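Notes for the evening talk – Teaching hand skills to adults
Apr 3, 2021

Start with the numbers, then put them away. Stotisside ran 44 short courses in the last full year before the shutdown, and 566 people finished one. Most were over fifty. Most had never sharpened anything.

Say who I am. Eleven years teaching joinery and tool care, the last four at Stotisside. Before that I built kitchens.

First point: class size. We used to take twelve. We now take eight, with one instructor and one helper. With twelve, the people at the back bench waited too long for someone to check a cut, and they filled the time by making the next cut. Fees went up to cover it. A few regulars left and came back in December.

Second point: what to teach on day one. I used to start with wood species and grain. Now everyone sharpens a chisel before the first break. They use it the same afternoon, on pine, paring to a knife line. Theory goes after lunch, when they have something to attach it to.

Pause here. Pass the two chisels round, the dull one first. Handles forward.

Third point: projects. Students like to pick their own. For a weekend course I say no. Everybody makes the same bench hook, from the same drawing. For the five-day course they choose from three drawings, and I ask for the choice two weeks ahead so the stock can be milled. On the long course they bring their own plans, and I read them before I order any lumber.

Mention the Timard program. They let people choose from the start, and they have more staff than we do. Their finish rate is good. I don't think we could copy it.

Fourth point: money. Our tool fund started at 3,000 dollars and went almost entirely on bench vises. If I did it again I would buy fewer vises and better saws. Students can share a vise. A bad saw teaches a bad stroke, and it takes weeks to undo.

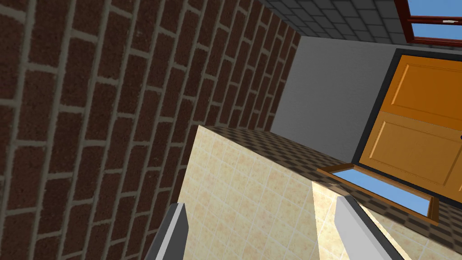 Jianhua Li asked at the last meeting whether beginners should buy tools before the course or after it, and said that half the saws on the usual list never get used again. My answer is after, apart from a marking knife and a square. Read out the short list if there is time.

Last point: helpers. Pay them. Ours are former students, and 19 have done it so far. Give each one a bench to look after and a written sheet of what to check.

Questions. Keep ten minutes. Collect the chisels.

Related items
Sharpening stones: a starter list
Bench hook drawing and cutting list
Zeng workshop: notes from the spring visit
Linix evening classes, how to apply

Comments

Makis Koutsoukos
I took the weekend course when it was still twelve to a room. Eight sounds a lot better. Is the short tool list posted anywhere?

benchdog
Agree on the saws. I teach teenagers and we went the other way, cheap saws and a lot of them, and I regret it.

R.
Would like to hear more about what you pay helpers.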